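펀델 핸디 스팀다리미, 다리미를 버려도 된다는 말은 믿지 않기로 했다

2018년 6월 29일
글 레아 비야누에바(Rhea Villanueva)

핸디 스팀다리미라는 물건을 나는 오래 의심해 왔다. 옷을 걸어 놓고 김만 쐬면 주름이 펴진다는데, 광고 영상에 나오는 옷은 늘 얇은 블라우스이고 주름도 처음부터 얌전하다. 우리 집 빨래 바구니에 들어 있는 것은 그런 옷이 아니다. 건조대에서 이틀 묵은 면 셔츠, 서랍 맨 밑에 깔려 있던 리넨 바지, 접힌 자국이 칼날처럼 선 식탁보 같은 것들이다.

그래도 펀델(Pundel)을 산 것은 작년 12월에 쓰던 다리미가 물을 흘리기 시작했기 때문이다. 아벨라(Abella)에서 나온 평범한 스팀다리미로, 바닥판 구멍에서 누런 물이 떨어져 흰 셔츠 하나를 망쳤다. 구연산으로 청소를 했더니 한동안 괜찮다가 다시 흘렀다. 새 다리미를 알아보던 중에 웰라로라(Wellarora) 온라인몰에서 펀델을 보았고, 상품 페이지 첫 줄에 "이제 다림판은 접어 두세요"라고 적혀 있었다. 나는 베나우(Benau) 다림판을 산 지 얼마 안 된 참이라 그 문장이 좀 얄미웠다. 내 돈으로 샀고, 협찬은 받지 않았다.

예열부터 이야기하자. 상자에는 20초라고 크게 인쇄되어 있다. 20초가 지나면 표시등이 초록으로 바뀌는 것은 사실이다. 그런데 그때 버튼을 누르면 김보다 물방울이 먼저 나온다. 제대로 된 김을 보려면 불이 바뀐 뒤에도 조금 더 두었다가 욕실 쪽으로 몇 번 헛분사를 해야 한다. 설명서 뒤쪽에는 첫 분사는 옷에서 떨어뜨려 하라고 작은 글씨로 나와 있다. 그렇다면 상자 앞면의 숫자는 무엇을 잰 시간인지 묻고 싶어진다. 표시등 색이 바뀌는 데 걸리는 시간이라면 굳이 자랑할 일은 아니다.

무게. 상품 페이지에는 '한 손에 가볍게'라고만 되어 있고 숫자가 없다. 숫자가 없으면 재 보는 성격이라 주방 저울에 올렸다. 물을 가득 채우고 전선은 저울 밖으로 늘어뜨린 상태에서 1,445그램이 나왔다. 잠깐 들기에는 아무렇지도 않다. 셔츠 한 장을 앞판, 뒤판, 소매, 깃까지 다 하려면 팔을 어깨 높이로 든 채 계속 있어야 하고, 두 장째부터는 팔꿈치 안쪽이 당긴다. 다림판 위의 다리미는 더 무거워도 판이 받쳐 주는데 이건 내 팔이 전부 받친다. 가벼워서 편하다는 후기를 여러 개 읽었는데, 그분들이 몇 장을 다렸는지는 적혀 있지 않았다.

물통은 작다. 긴 원피스 한 벌이면 바닥이 보인다. 통을 빼고 끼우는 느낌은 좋다. 딸깍 소리가 분명하고 고무마개도 헐겁지 않다. 다만 물이 얼마 남지 않았을 때 본체를 기울이면 펌프가 헛도는 소리가 나면서 김이 끊긴다. 바짓단처럼 아래쪽을 할 때 딱 그 각도가 된다. 나는 결국 바지를 거꾸로 걸어서 해결했는데, 이런 요령을 사용자가 알아내야 하는 제품에 후한 점수를 주기는 어렵다.

이제 정작 중요한 주름 이야기다. 천에 따라 결과가 너무 달라서 한꺼번에 말할 수가 없다.

폴리에스터 블라우스와 얇은 니트는 잘된다. 이건 인정한다. 옷걸이에 걸고 밑단을 살짝 당기면서 위에서 아래로 내려오면 접힌 선이 눈앞에서 풀린다. 니트는 다리미로 누르면 결이 죽고 번들거리는데 김만 쐬니 그런 걱정이 없었다. 울 재킷의 팔꿈치 주름도 하룻밤 걸어 둔 것보다 확실히 나았다.

면 셔츠는 절반의 성공이다. 몸판은 멀리서 보면 다린 것 같고 가까이서 보면 자다 일어난 것 같다. 깃과 앞단은 아무리 해도 날이 서지 않는다. 딸려 온 솔 모양 부품을 끼우면 낫다고 해서 끼워 보았지만, 솔이 천을 긁는 느낌만 분명하고 차이는 잘 모르겠다. 회의에 입고 갈 셔츠라면 나는 여전히 다림판을 편다.

리넨은 안 된다. 세 번을 했다. 젖을 만큼 김을 주고 손으로 잡아당겨도 보았고, 분무기로 미리 축여 놓고도 해 보았다. 마르고 나면 원래 주름 위에 손자국 같은 새 주름이 생겨 있다. 리넨은 원래 구김이 멋이라고들 하지만, 그 말을 받아들일 거라면 애초에 스팀다리미를 살 까닭이 없다.

그리고 넓은 천이 있다. 커튼, 식탁보, 행사 때 벽에 거는 배경천 같은 것 말이다. 상품 페이지에서 가장 힘주어 파는 용도가 이쪽이다. 걸어 둔 채로 다릴 수 있으니 떼었다 다는 수고가 없다는 논리인데, 반은 맞다. 창가의 폴리에스터 커튼은 의자에 올라가서 위쪽부터 내려오니 꽤 볼만해졌다. 문제는 색이 어두운 천이다. 검은 천은 빛을 비스듬히 받으면 얕은 골까지 다 드러나고, 김을 많이 준 자리에는 물방울이 떨어져 동그란 얼룩이 남는다. 마르면 사라지는 얼룩이었지만 마를 때까지는 마음이 편치 않다.
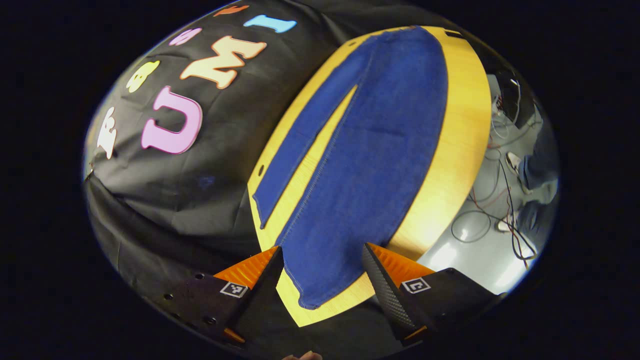 느슨하게 드리운 검은 천과 색색의 폼 글자. 천에 부드러운 주름이 잡혀 있다.

큰 천을 할 때는 물을 여러 번 채우게 되고, 채울 때마다 다시 예열을 기다린다. 식탁보 한 장에 이렇게 시간을 쓰느니 다림판에 올려 뜨거운 쇠로 미는 편이 빠르다. 커튼처럼 떼기 귀찮은 물건이 아니라면 걸어 놓고 다린다는 장점은 별것이 아니다. 폼이나 스티커처럼 열에 약한 장식을 단 천이라면 장식을 먼저 떼라고 권하고 싶다. 설명서에는 이 부분이 한마디도 없다.

살균 이야기도 빠뜨릴 수 없다. 상자 옆면에 '스팀 살균'이라는 글자가 있고 그 옆에 별표가 붙어 있다. 별표를 따라가 보면 천의 한 지점에 분사구를 붙이고 일정 시간 유지했을 때의 결과라고 한다. 집에서 옷을 그렇게 다리는 사람이 있을까. 보통은 쓱쓱 지나간다. 냄새는 좀 빠진다. 고깃집에 다녀온 외투에 써 보았더니 다음 날 코를 대야 나는 정도로 줄었다. 그런데 같은 날 같은 식당에 입고 간 목도리를 베란다에 그냥 널어 두었더니 그것도 비슷했다. 실험이라고 하기엔 엉성하지만, 적어도 놀라운 차이는 보지 못했다.

소음은 생각보다 있다. 버튼을 누르고 있으면 펌프가 드르륵 드르륵 운다. 새벽에 출근 준비를 하며 쓰면 옆방에서 자던 사람이 깬다. 우리 집에서는 깼다.

전선은 짧은 편이라 콘센트가 낮은 곳에 있으면 옷장 문고리까지 닿지 않는다. 연장선을 쓰지 말라고 설명서에 적혀 있어서 결국 옷걸이를 콘센트 쪽으로 옮겼다. 본체를 세워 둘 바닥도 좁다. 김을 쐬다가 옷매무새를 고치려고 잠깐 내려놓으면 전선 무게에 끌려 슬쩍 돌아가는데, 뜨거운 분사구가 어디를 향할지 늘 신경이 쓰인다. 거치대는 별매다. 이런 것은 넣어 주어야 하지 않나 싶다.

분사 버튼에는 고정 장치가 있다. 계속 누르지 않아도 김이 나오게 하는 것인데, 위치가 엄지손가락 밑이라 나도 모르게 걸리곤 한다. 한번은 내려놓은 줄 알았던 본체가 식탁 위에서 혼자 김을 뿜고 있었다. 식탁 니스에 허연 자국이 생겼고 지금도 남아 있다. 내 부주의라고 하면 할 말은 없지만 스위치를 반대쪽에 달았으면 없었을 일이다.

고객센터에는 한 번 전화했다. 물방울이 떨어지는 것이 정상인지 물었더니 수돗물 대신 정수된 물을 쓰라고 했다. 정수한 물로 바꾸어도 같았다. 다시 묻자 본체를 세워서 쓰라고 했고, 세우면 바짓단을 어떻게 하느냐고 했더니 거꾸로 걸라고 했다. 이미 하고 있다고 대답하고 끊었다. 상담원은 친절했다. 교환을 원하면 보내라고도 했는데 왕복 배송비가 내 부담이라고 해서 그만두었다.

여행용으로는 어떨까 싶어서 출장에 한 번 들고 갔다. 접히지 않는 손잡이 때문에 가방 안에서 신발 한 켤레만큼 자리를 차지한다. 호텔 옷장에는 다리미가 있었다. 물통을 다 비웠다고 생각했는데 돌아오는 길에 남은 물이 새서 양말이 젖었고, 그 뒤로는 집 밖에 나간 적이 없다.

반년 넘게 쓴 지금 상태를 적어 둔다. 분사구 아홉 개 중 가장자리 하나가 막혔는지 김이 약하다. 다른 구멍은 멀쩡하다. 물통 안쪽에 흰 가루가 조금 끼었고, 입구가 좁아서 손가락도 솔도 들어가지 않는다. 쌀알을 넣고 흔들면 떨어진다는 글을 보고 따라 했다가 쌀알 꺼내는 데 저녁을 썼다. 손잡이 도색은 벗겨지지 않았다.

그래서 누가 사면 되는가. 니트와 블라우스가 많고 셔츠는 세탁소에 맡기는 사람, 커튼을 떼기 싫은 사람이라면 돈 값은 한다. 면 셔츠를 매일 입는 사람에게는 보조 도구 이상이 못 된다. 다림판을 접어 두라는 웰라로라의 문구는 우리 집에서는 틀렸다. 베나우 다림판은 지금도 거실 한쪽에 펴져 있고, 아벨라 다리미는 바닥판을 한 번 더 청소해서 물 없이 마른 다림질에만 쓴다. 셔츠에 펀델로 김을 먼저 쐬고 그 위를 아벨라로 누르면 꽤 잘된다. 두 대를 동시에 켜야 하니 콘센트를 나눠 꽂으시길.

별점은 다섯 개 중 셋. 니트만 놓고 보면 넷을 줄 수 있고, 리넨만 놓고 보면 줄 것이 없다. 거치대를 사은품으로 주는 행사를 한다면 그때 사는 것이 낫겠다. 막힌 구멍은 구연산 물로 한 번 더 뚫어 볼 생각이고, 나아지면 이 글 밑에 덧붙이겠다.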